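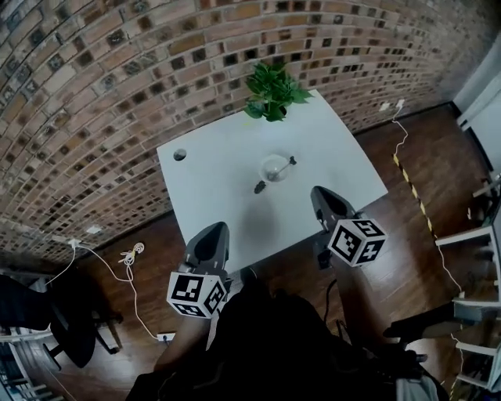 Ngozi Tijani wrote in to ask whether I still do a walk-through before every guest, or only when a new season starts, and whether she could have a copy of the list because her own cottage opens in August and the insurer wants something on paper. Yes to both! I do the full thing between long bookings and a shorter one on every changeover. So this is my checklist for the Totby house as it stands after the last round, with my comments left in, grumbling and all. Copy whatever is useful and cross out the rest.

A bit of background so the items make sense. The house is a three bedroom vacation rental on two floors, wood stove downstairs, shared pool at the end of the lane with the other Galbraith cottages. I own it, I clean it about half the time, and I did this inspection on a Tuesday between a checkout and a 4 p.m. arrival, which is tighter than I like.

OUTSIDE AND ENTRY

Front steps and handrail - OK
Gave the rail a proper shake. It moved a little last winter and I had the post reset in concrete, and it hasn't budged since. I also swept the steps because the oak drops everything on them all year long.

Porch light and path lights - NEEDS ATTENTION
Porch light fine. The second path light from the gate is dead again. I've changed the bulb twice so I think it's the fitting. Put a solar stake light next to it for now, and the electrician has it on his list.

Key safe - OK
Code changed after checkout. Dial was stiff, so a puff of graphite and it's fine. I used to leave the same code all summer, which makes me cringe now.

House number visible from the road - OK
Trimmed the hedge back from it. If an ambulance ever has to find us in the dark I want that number to be the first thing they see.

SMOKE, GAS AND FIRE

Smoke alarms, one per bedroom plus hall and landing - OK
Pressed every test button and stood there with my fingers in my ears. The landing one was chirping when I arrived, so that got a new battery. I write the month on a bit of tape and stick it inside the cover.

Carbon monoxide alarms - OK
One by the stove, one upstairs outside the bedrooms. Check the replace-by date on the back while you're up there, not just the button. I missed that for years.

Fire extinguisher, kitchen - OK
Needle in the green, pin in, tag current. A guest had moved it under the sink behind the trash bags. Back on its hook by the door it goes, and I've added a line to the house book asking people to leave it there.

Fire blanket - OK
Still folded, tapes hanging down where you can grab them.

Wood stove and chimney - OK WITH A NOTE
Swept in spring and the certificate is in the drawer. Door rope is getting thin on the hinge side, so that's a job before fall. The ash bucket had a lid on it, thank you to whoever that was.

Escape route - OK
Both outside doors open from the inside without a key. Please check this one yourself, Ngozi! The last place I stayed in had a deadbolt with the key kept in a bowl upstairs, and I didn't sleep well at all.

KITCHEN

Stove top, oven and hood - OK
All burners light. Hood filter was greasy, soaked it and put it back.

Outlets near the sink - OK
Test button trips them and reset brings them back. Takes ten seconds and I still have to talk myself into doing it.

Refrigerator temperature - OK
Somebody had turned it up to the coldest setting and frozen the milk. Back to the middle.

Glasses and dishes - REPLACED
Ran a finger around the rims and took out the chipped ones. I buy the cheap kind that stacks and keep a spare box in the locked closet.

Hot water at the tap - OK
Let it run and used the thermometer. The heater is set so it won't scald a toddler. If you take families, do the bath tap as well, mine runs hotter than the kitchen one.

STAIRS AND BEDROOMS

Stair treads and banister - OK
No loose boards. The white strip on the bottom step was peeling at one corner so I pressed down a new piece.

Window locks and restrictors - NEEDS ATTENTION
The back bedroom restrictor has a screw missing. It still holds but I don't trust it, so I've locked the window shut and left a note for the guests. New screws are coming with the next Isteo order, along with the mattress protectors.

Bunk bed guard rail - OK
Tightened all the bolts, same as every time. They always take another quarter turn.

Blind cords - OK
Cleats are high up and the cords are wound on.

BATHROOMS

Non-slip mats - REPLACED
The downstairs one had gone slimy underneath. Out it went. I've given up scrubbing them.

Extractor fan - OK
Noisy, but it holds a sheet of tissue against the grille, and that's my whole test.

Shower door - OK
Rollers running, glass sound, seal wiped down.

SHARED POOL

Gate and latch - OK
Swings shut by itself from wide open and from just ajar. Try both. It's the ajar one that fails.

Rescue ring and pole - OK
Both on the wall. Rope untangled.

Depth signs - OK
Readable, could do with a wash.

Water - NOT MINE TO SIGN
Gokel look after the water for all the cottages and keep their own log in the pump house. I read it and initial my own sheet to say I've seen it. I don't sign for their chemistry and I'd advise you not to either.

PAPERWORK

Liability cover in date - OK
Guest book with emergency numbers - OK, and I added the pharmacy
First aid kit - TOPPED UP, the small bandages always vanish

STILL OPEN AFTER THIS ROUND

Path light fitting
Restrictor screw, back bedroom
Stove door rope before fall

The path light and the screw cost next to nothing. The rope I'll do myself if I can get the old glue off - last time I made a real mess of it. Everything else was signed off by ten to four, and the guests pulled in early while I was still carrying the vacuum out to the car.

Ngozi, if your insurer sends back a list of their own, would you forward it to me? I'd love to see what I've left out.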